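## 4. Washing hats and small textile items

This section is for the Derkard compact washer, all versions with the round selector. Please read section 2 (leveling and water connection) before you make the first wash. 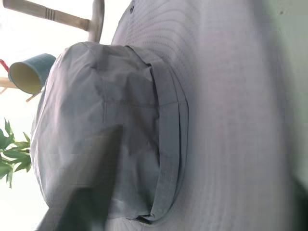
Many items are damaged in a washer for one simple cause: they go in together with jeans and towels. Small items need their own load, a slow spin and a mild detergent. The program **Delicate Small** was made for this. It uses cold water and does not go higher than 700 turns per minute in the last spin.

### 4.1 What can be washed in this program

- Cloth hats with a soft brim, cotton or synthetic
- Scarves, thin gloves and headbands
- Cloth bags without leather parts
- Covers of small cushions, if they are taken off from the filling

Do not wash these in the machine:

- Straw hats and hats of pressed felt
- Caps with a cardboard plate inside the visor (press the visor with two fingers – if it makes a cracking sound, it is probably cardboard)
- Items with a waxed surface
- Anything where the care label shows a crossed tub

If the care label is missing, wet a white cloth and rub it on an inside seam. When color comes off on the cloth, wash the item by hand and alone.

### 4.2 Before the wash

1. Empty all pockets and folds. Sand from the beach must be shaken out outdoors. It collects in the rubber ring of the door and can scratch the glass.
2. Close zippers, hooks and touch fasteners.
3. Remove chin cords if they can be removed. If they are sewn on, tie them in one loose knot.
4. Treat the sweatband. Put a few drops of liquid detergent on it, rub with a soft brush along the band and wait 16 minutes. Don't use the brush on printed parts.
5. Put each hat in its own mesh bag. The bag should be bigger than the hat, so the brim can lie open. A bag which is too tight makes folds in the brim, and these are hard to take out later.
6. Metal parts, for example vent rings or snaps, should be checked for rust. A rusty ring gives brown marks to everything in the drum.

**Note:** The mesh bag delivered with the washer is packed inside the drum together with the drain hose clip. Many customers throw it away with the packing. A replacement can be ordered from Hassanpour under the name "mesh bag, large".

### 4.3 Setting the program

1. Put the bags in the drum and spread them. One single bag can make the drum uneven – add one small towel of similar color on the opposite side.
2. Close the door until you hear the click.
3. Fill detergent in the **left** chamber, up to line 2. Use liquid detergent only. Powder does not melt well in cold water and can stay as white dust in stitched areas.
4. Leave the softener chamber empty. Softener makes a brim weak, and it closes the surface of fabrics made for rain.
5. Turn the selector to **Delicate Small**. The display shows 34, the time of the program in minutes.
6. Press **Spin** if you want to change the last spin. Each press goes one step down. The lowest step is "no spin", and the water is then only pumped out.
7. Press **Start**. The door symbol lights and the door is locked.

The time on the display can stand still for a while during filling. This is normal when the water pressure in the house is low. If it stands still and you also hear no water, go to section 7.

> **CAUTION**
> Do not pull the door when the door symbol is lit. After the end of the program the lock needs a short time to open. Pulling in this time can break the handle, and a broken handle is not covered by the guarantee.

> **CAUTION**
> Do not use bleach or any cleaner with chlorine in this program. The quantity of water is small and the rinse cannot remove it fully.

### 4.4 Adding an item after the start

It is possible to add a forgotten item in the first part of the program, while the plus symbol is shown.

1. Press **Pause** and wait until the door symbol goes off.
2. Open the door slowly. A little water can come over the edge, so keep a cloth on the floor.
3. Add the item, close the door and press **Start** again.

When the plus symbol is no longer shown, the water level is too high and the door stays locked.

### 4.5 After the wash

1. Take the items out directly. A hat which stays wet in the bag overnight takes a bad smell and must be washed again.
2. Pull the brim flat with your hands, going around in small steps. Begin at the seam in the back.
3. Fill the crown with a dry hand towel, or put it over a bowl turned upside down. The bowl should be a little smaller than the crown.
4. Let it dry in the shade with air on all sides. Don't use the tumble dryer and don't put it on a radiator.
5. When it is dry, small creases can be removed with steam. Keep the iron away from the fabric, without touching, and form the cloth with the other hand when it has cooled.

**Note:** Dark colors lose some dye in the first washes. Wash them with other dark items until the rinse water is clear.

### 4.6 Cleaning the washer after this program

Lint from small textiles is fine and goes quickly to the filter. Clean the filter one time per month if you use **Delicate Small** every week.

1. Switch off the machine and close the water tap.
2. Put a flat dish below the filter cover in the lower front.
3. Turn the filter to the left, half a turn only, and let the water run out. Close it when the dish is full, empty the dish and repeat.
4. Take out the filter completely and rinse it under warm water.
5. Look in the opening for coins, pins and cord ends.
6. Screw the filter back until the handle stands vertical – if it is not vertical, the machine will leak at the next filling.

Wipe also the rubber ring of the door, including the lower fold, and leave the door a little open.

### 4.7 Questions about this section

Spare parts for Derkard washers are sent from the Hassanpour store in Grastton. Repairs are made in the Tresthorpe workshop. Please have the serial number ready when you call; it is on the plate inside the door.

Text of this section: Tracey Wragg, Tresthorpe workshop. Last change Aug 18, 2023: step 6 in 4.6 was corrected.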